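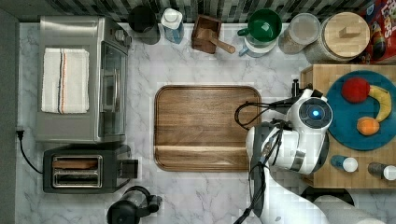 The Widside is the large cutting board from Wirelari, and it has been our everyday board since August. We bought it to replace a smaller plastic one that had started to warp. A board this size needs a home of its own, because it is too big for most drawers and a nuisance to lift down from a shelf. Ours stays out on the marble, in the open stretch between the toaster oven and the rest of the counter, with everything else pushed back to the sides. If your counter is already full, measure before you order.

The first thing to know is the weight. The Widside is heavier than it looks in the store listing. That is good when you are chopping, because it stays where you put it, even on smooth stone. It is less good when you want to carry onions to the stove. Most of us gave up on that after a few days and scraped everything into a bowl.

The surface has held up well. We use it for bread, vegetables, cheese and sandwiches, and keep raw meat on a separate board. There are knife marks if you tilt it toward a window, mostly in the middle, but none deep enough to catch a fingernail. The corners are rounded and comfortable to grab.

The raised rim is a matter of taste. It keeps crumbs on the board, and toast crumbs were a big part of our mess. It also means you cannot sweep scraps straight off the edge with the back of a knife. They stop at the rim and you have to tip the board. The groove near one end is shallow. It held the juice from a couple of tomatoes and overflowed with half a watermelon.

Color was the other thing people asked about. The board is a medium brown with a walnut tone, and the grain runs the long way. We wondered if it would look wrong next to lighter wood and dark metal. It doesn't clash with either one.

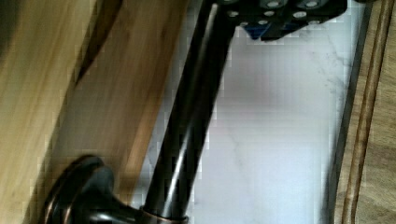 Dark bronze bar and post, with a copper-colored collar where they meet.

Care is simple but you do have to do it. Wash by hand, dry it right away, and stand it on its side until both faces are dry. Wirelari says to oil it once a month. We oiled it 4 times in the first 16 weeks and that was enough. The one time we skipped, the ends went dull and felt rough. A coat of plain mineral oil left overnight fixed it. Do not use cooking oil, which gets sticky and starts to smell.
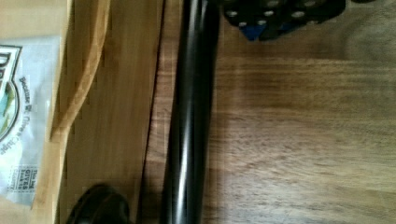
Abernathy Home Kitchen Testing Team

We also keep a bamboo board, and it is a fair question whether you need to spend more than that. Bamboo is lighter and costs less, and it is fine for snacks, lunches and anything you want to carry to the table. Ours feels harder under the knife, and we sharpen more often when we use it for big jobs. For one person cooking small meals, bamboo would do.

The Brollerura board is the closest match to the Widside in size. We had it for 3 weeks. It has no rim, so it is easier to clear, but it slid on the marble unless we put a damp towel under it. Its finish also came off on the first two dish cloths we used. We sent it back.

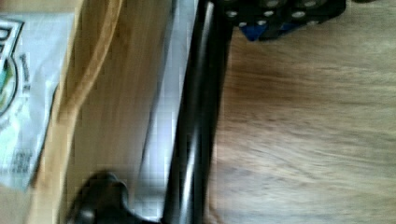 The Brollerura is cheaper by a good bit, so if you don't mind the towel and the first few washes, it may suit you. We paid almost 100 dollars for the Widside, with shipping. That is a lot for a cutting board. It was packed well and arrived flat, and it is still flat now.

Good: stays put, thick, rim holds crumbs, easy on knives.
Not so good: heavy, shallow groove, needs regular oil, takes up a lot of counter.

We would buy it again for a kitchen with the room for it.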